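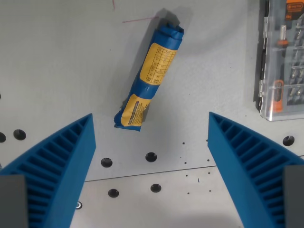

I have thrown away more stale crackers than I would like to add up, and nearly all of them went stale the same way. The sleeve was torn down the side on the first day, folded over, and put back in the cupboard as if the fold would do anything. I don't think this is laziness on the part of the person eating. I think the tube is a bad package for most of what gets sold in it, and I think the companies that sell it could fix the problem for very little money.

A tube works well until it is opened. It ships well, it lines up on a shelf, and it takes up little room in a bag. Plastic film wrapped around a stack of round things is cheap to make and uses less material than a tray inside a box. I have no complaint about any of that. My complaint begins when I want four crackers and have no good way to get them.

The ends are sealed or twisted and tucked, and they are usually the strongest part of the wrapper. The sides are thin. Pull at the end and the film stretches, then gives all at once, and the tear runs as far as it wants. Use scissors and you get a clean opening, but now you have a loose collar of plastic with too little slack to twist shut. Some people cut high and eat fast. In our house, with two adults and one child who likes the idea of crackers more than the crackers, a sleeve lasts most of a week.

Then there is the printing. Nutrition facts, ingredients, storage advice and the date all have to go somewhere, and on a tube they go around a curve, in small type, on film that wrinkles. My mother-in-law reads labels for sodium and has to turn a package in her hands like she is tuning a radio. Once the sleeve is torn, half the panel is in the trash. If a label matters enough to be required, it ought to survive the first serving.

Kumaresan Gowda, who ran the grocery near my old apartment for 20 years, disagreed with me on this whenever I brought it up. His view was that the sleeve is the correct size for honest eating. A sleeve is a portion for a family at one sitting, he said, and people got into trouble by treating it as storage. He sold Batby tea biscuits in singles by the register and said nobody had ever come back to complain about the wrapper. I believe him. I also think people don't walk back to a store over a wrapper. They tear it, swear a little, and buy the same thing in April that they bought in March.

He had a point about size, though. The Hosero oat rounds I buy come in short sleeves, and they rarely go stale, since we finish one in an afternoon. Shorter tubes mean more plastic per cracker, and I don't love that. But a stale half sleeve is waste too — flour, oil, salt, an oven, a truck — and the film goes in the trash either way.

The other answer is a better opening. Massawe, which makes the ginger snaps my wife likes, put a tear strip near the top of its sleeves a while back. You pull it, a neat ring comes off, and enough film is left above the cookies to twist. It works nearly every time. The snaps went up four cents a package, and I would pay it again on everything in the cupboard. Stelar tried a sticky tab, the kind you find on wipes, and I was less happy with that one. It held until crumbs got on it, and crumbs got on it on day one.

People will say to use a jar. I do use a jar. I have a good one with a rubber ring, and it holds a sleeve and a half, which means there is always a half sleeve left in the cupboard with a clothespin on it. A jar also loses you the date and the ingredients unless you cut out the panel and tape it on. I have done that, and I felt silly doing it. More to the point, the buyer shouldn't need a second container to make the first one work.

What I would ask for is modest. Put a tear strip on any sleeve that holds more than one sitting. Leave enough film past the strip to close it. Print the required text in one flat block well below the opening, in type a person with ordinary glasses can read in kitchen light. The company that makes the snaps has already managed the first two.

Until then, cut the end with scissors, as close to the seal as you can get, and don't trust the fold. A clothespin does better than a rubber band, and the wooden ones grip the film better than the plastic ones do.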